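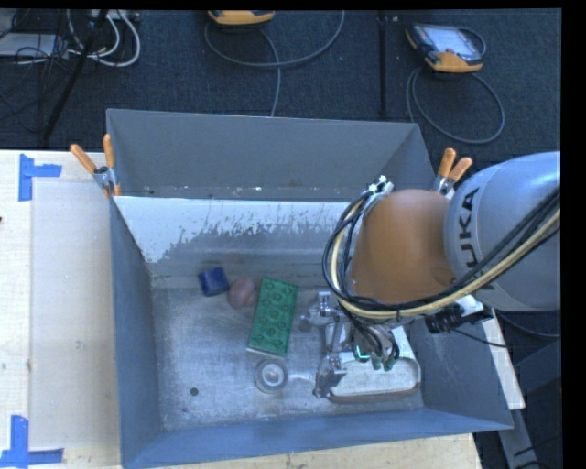 OK, so chores. I've been asked to talk for half an hour on whether a machine can do them yet, and my short answer is "some of them, slowly, if you set the table first." The longer answer starts with picking things up, which sounds like the easy part and is where most of my gray hair comes from. Look at what's in the bin. A green toy brick, a small blue block, something red and roundish, a see-through gray thing with a white ring in the middle, and an off-white tray down by the fingers. Any four-year-old could clear that out while asking you for a snack. For an arm, every one of those is its own little problem. The brick has nice flat sides. The round ones can roll. The tray is wider than you'd like and it's down near the wall, and walls are awful. (Pause here. Let them look at it for a second.)

Ask the room: who has a junk drawer at home? Hands up. Keep your hand up if you could tell me what's in it. Right. That's the job people want done. They don't call me about a line where the same part comes by all day, we've had that one for decades and it's great. They call about the drawer.

Now the shop-floor version, which is the Narura story. Narura packs spare parts for small appliances, and they wanted one cell that could empty mixed return bins overnight. Their list had 770 different parts on it. I said let's start with 100. They said 400. We started with 100! Keep this bit light, the Narura folks have a good sense of humor about it and two of them may be in the audience.

What went well: boxes, blocks, bottles, anything stiff with a couple of sides to grab. What didn't: thin flat stuff lying on the bottom, clear plastic, and anything shiny sitting on shiny metal. Clear plastic is my personal enemy. The camera looks right through it, the arm goes for a spot that isn't there, and you stand behind the glass saying words your mother wouldn't like.

Florian Gruber's line goes in here. He ran the night shift at Narura and he told me, "I don't mind that it's slow, I mind that I have to come look at it." I think about that one a lot. A slow machine that finishes on its own is useful. A fast one that stops and waits for a person every few minutes has given that person a worse job than the one they had.

Home next. Darus is the project I get asked about, the one that unloads a dishwasher. I've watched it do 3 loads start to finish. Plates, very good. Mugs, good, if the handles are where it can see them. Forks were a mess — they nest together and it grabs two and doesn't know it. And the plastic tubs that flip over and fill with water, forget it, but I can't handle those gracefully either.

Laundry: keep this short, I always run over. A towel has no shape until you hold it up. Folding demos look wonderful these days, so tell people to ask how the towel got onto the table in the first place.

(Drink some water.)

Things I'd say yes to today, if somebody in the room is shopping: sorting stiff items out of a bin that's bolted or clamped down. Moving totes. Vacuuming, obviously. Wiping a flat counter with nothing on it. Things I'd wait on: cooking, bed making, bathrooms, and the kids' room floor.

If there's time, tell the Tiongson one, with the gripper pads that picked up flour and got slicker all afternoon until it was dropping everything by 4 p.m. The fix was a damp rag and a person. If there isn't time, go straight to questions, and take the money question first since it's coming anyway.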